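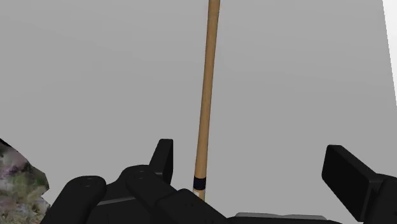 Wuvgate checks robot grippers for companies that are thinking of buying one, and most of our working day goes into finding out how they fail. A maker sends us a hand and its computer model, we run the model first, and then we bolt the real hand to a bench and see how much of the story holds up. Long thin objects cause more trouble than anything else we try. A wooden pole standing nearly upright over a black hand, with one fingertip close beside it and the opposite finger well off to the other side, is the sort of moment in a simulation where we stop the run and go through the contact numbers line by line. A still like that can look perfectly calm. We have learned to distrust calm.

How we started

The company grew out of a bad afternoon in Tandport. We were working then for a packing plant that had bought a three-fingered hand on the strength of its simulated results. The hand had been put through 744 lifts in software and had passed every one. On the plant floor it let go of a steel rod on the second shift. The rod landed inside the guard fence, bounced, and came out through the gap under the gate.

It hit a pallet. There was a walkway on the other side of that pallet, and people used it.

The maker's report blamed dust on the finger pads. We asked for the simulation files and found that the friction between pad and rod had been set higher than any rubber we could buy. The model had also been told to hold the rod in place whenever two fingers touched it, which is a handy shortcut if you want a nice video. We wrote that up, the plant sent the hand back, and two of us left to do this kind of work full time.

What we do now

We still have one office, in Satti, and a test hall a short drive away in Drinach. The hall has 3 benches, each with its own fence and its own stop button, and the buttons are tested every morning before any power goes on. If a button fails, that bench stays off until the part is changed. This has cost us money in missed deadlines and we have not found a reason to change it.

A normal job covers the following:

Simulated grasps, using friction values we have measured ourselves
Real grasps on the bench with the same objects
Power cuts and air loss in the middle of a lift
A written list of every drop, with the settings used

We include the drops that look like bad luck. Buyers sometimes ask us to leave those out, and makers ask more often. The answer is no in both cases.

What we got wrong

In our first year we passed a hand that should have failed. Our power-cut test was done with the arm standing still, and the hand held on nicely. The customer's arm was moving when their power went, and the load slid out sideways. The fence stopped it and no one was hurt, but our report had said "safe on power loss" without saying under what conditions. We sent a correction to every customer who had received that wording. The test is now run with the arm moving, at 2 speeds, and the old phrase is gone from our reports.

What we won't tell you

We don't hand out a seal or a star rating, and we won't say that a robot is safe. We can say what it dropped, how often, and what was going on at the time. If a sales sheet promises you more than that – and plenty do – ask to see the failed runs. If you are told there weren't any, please ask how many objects were tried and who picked them.

We are paid by the buyer wherever possible. When a maker pays, the first page of the report says so.

Visits to the Drinach hall are by appointment, mornings only. Closed shoes, please, and long hair tied back.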